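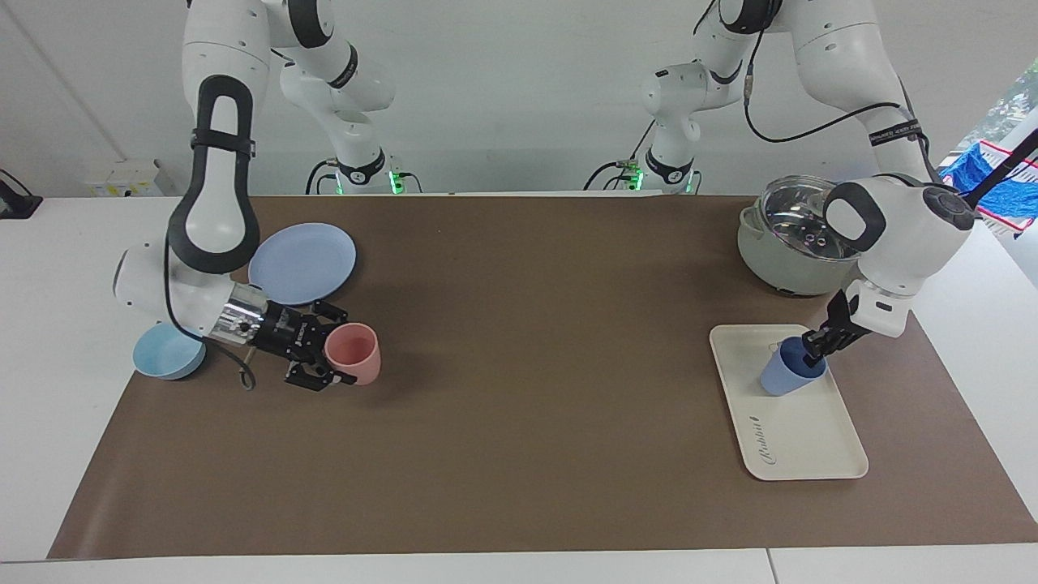 Where do the cups go when a table must be set for one person and a guest who may not come?
Close to the tray, so that one hand can reach them from the chair.

This was the first thing my aunt taught me when I came to live above her tea room in Narbridge. She spread brown paper on the white table every Thursday and we practiced. A plate, a bowl, two cups, a tray. The plate and the bowl were light blue and came from the same shop. The cups did not match. One was pink, the other a blue that was almost purple, and she would not let me say that one of them was for the guest.

"The guest chooses," she said. "You only put."

I was slow. I had come from Lekine with one suitcase and I was afraid of breaking things, so I held every cup by the rim with two fingers, and it always leaned a little. My aunt did not correct my fingers. She corrected the tray. I liked it straight, with its long side along the edge of the table, and she turned it each time, so that it lay at an angle.

"It looks like a mistake," I told her.

"It looks like somebody was here," she said, and went down to see about the bread.

In August she was in the hospital for 14 days. I opened the tea room alone at 9 in the morning and closed it when the street became dark. Most people wanted only tea. After closing I went upstairs, spread the paper and set the table, first the plate, then the bowl, then the blue cup on the tray. The pink one I left standing on the paper, because I did not know yet where it should be. I moved it to the left. I moved it back. Once I washed it, although it was clean.

The bus from the hospital stopped at Vukow Street, five minutes from our door. On the last evening I heard her on the stairs - first the stick, then the shoe. She sat down without taking off her coat and looked at the table for a long time.

Then she took the pink cup.

"Is this one yours?" I asked.

"Tonight, yes," she said. "Is there tea?"

There was no tea. I had forgotten the tea completely, and I ran down to put the kettle on.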